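디지털 게임 스토어 할인 가격 추적 시스템의 설계 및 구현
학부 종합설계 최종 보고서
제출일: 2019년 4월 11일

1. 개요
콘솔용 디지털 게임의 할인은 시작 시각과 종료 시각이 스토어마다 다르고, 같은 타이틀이라도 일반판과 확장판의 할인율이 따로 책정된다. 본 과제에서는 스토어 Garen과 Jenbridge의 상품 목록을 주기적으로 수집하고, 타이틀별 가격 이력을 저장하여 사용자가 지정한 금액 이하로 내려갈 때 알림을 보내는 시스템 Pallora를 구현하였다. 추적 대상은 473개 타이틀이다.

2. 관련 서비스 검토
기존 가격 비교 서비스는 대체로 현재 가격만 표시하며, 과거 최저가를 제공하더라도 회원 전용 할인가와 일반 할인가를 구분하지 않는다. 이 경우 회원이 아닌 사용자가 알림을 받고 접속해도 해당 가격으로 구매할 수 없다. Pallora는 두 가격을 별도 필드로 저장하고 알림 조건도 따로 지정하도록 하였다.

3. 시스템 구성
3.1 수집부
수집부는 스토어별 어댑터로 구성된다. Garen은 목록 페이지에 정가와 할인가를 함께 표기하므로 요청 한 번으로 처리가 가능하다. Jenbridge는 목록에 할인율만 표시하고 금액은 상세 페이지에만 표기하므로 2단계 요청이 필요하다. 요청 간격은 20초로 고정하였다. 응답 오류가 발생하면 해당 타이틀을 대기열 끝으로 옮기고, 2회 연속 실패한 항목은 다음 수집 주기까지 제외한다.

3.2 저장부
가격은 변동이 발생한 시점에만 새 행으로 기록한다. 매 수집마다 전체 가격을 저장하는 방식과 비교하여 조회 질의는 다소 복잡해지나, 이력 테이블의 크기는 할인 빈도에만 비례한다. 각 행은 타이틀 식별자, 판본, 스토어, 가격 구분, 금액, 관측 시각으로 이루어진다.

3.3 타이틀 대응
스토어 간 동일 타이틀을 연결하는 작업에는 Pacheco 모듈을 사용하였다. 이 모듈은 상표 기호와 부제 구분 기호를 제거한 뒤 문자열 유사도를 계산한다. 로마 숫자와 아라비아 숫자는 사전에 통일하였다. 속편 번호가 다른 경우 유사도가 높더라도 연결하지 않는다. 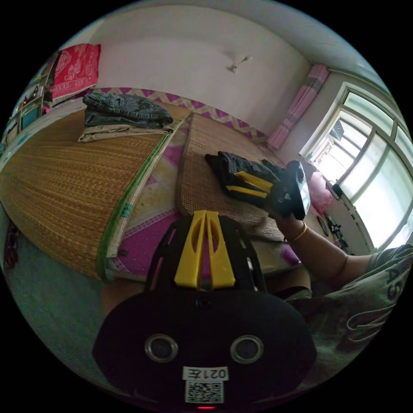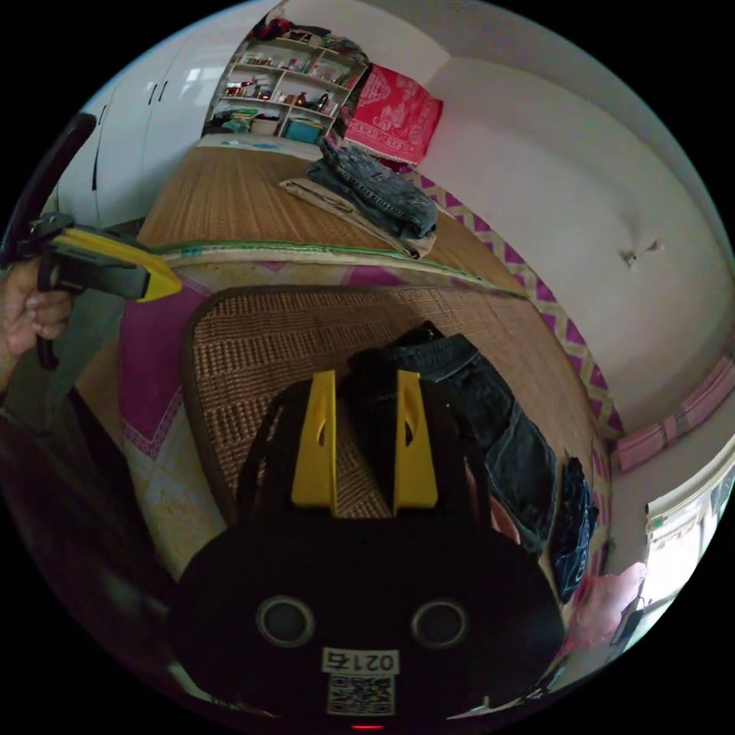 문: 할인 종료 시각이 표시되지 않는 상품의 알림은 어떻게 처리하는가?
답: 종료 시각 필드를 비워 두고 가격 조건만으로 알림을 발송한다. 이후 수집에서 정가 복귀가 확인되면 그 관측 시각을 종료 시각으로 기록한다.

4. 시험 결과
시험은 7월 여름 할인 기간의 수집 데이터를 재생하는 방식으로 수행하였다. 할인 시작 직후 다수의 가격이 동시에 변경되는 구간에서 저장부의 지연은 관찰되지 않았다. 전체 처리 시간은 Jenbridge의 상세 페이지 요청이 대부분을 차지하였다.
타이틀 대응 오류는 주로 합본 상품에서 발생하였다. 본편과 추가 콘텐츠를 묶은 상품명이 본편 단품과 유사하여 동일 타이틀로 연결되는 경우이다. 상품명에 합본을 뜻하는 단어가 포함되면 판본을 별도로 지정하는 규칙을 추가하였고, 같은 데이터를 다시 처리하여 해당 오류가 제거됨을 확인하였다. 다만 상품명에 그러한 단어가 없는 합본은 여전히 수동 검토가 필요하다.

5. 한계 및 향후 과제
지역별 가격은 다루지 않았다. 통화 환산을 적용하려면 관측 시각의 환율을 함께 저장해야 하므로 현재의 테이블 구조를 변경해야 한다. 또한 장바구니 단계에서만 적용되는 쿠폰 할인은 수집부가 접근할 수 없어 실제 결제 금액과 기록된 가격이 다를 수 있다. 후속 작업에서는 상세 페이지 요청을 최근 할인율이 변경된 타이틀로 한정하여 수집 주기를 단축할 예정이다.

부록 A. 알림 조건 입력 항목
타이틀명
판본(일반판, 확장판, 합본)
스토어
가격 구분(일반, 회원)
목표 금액
재알림 여부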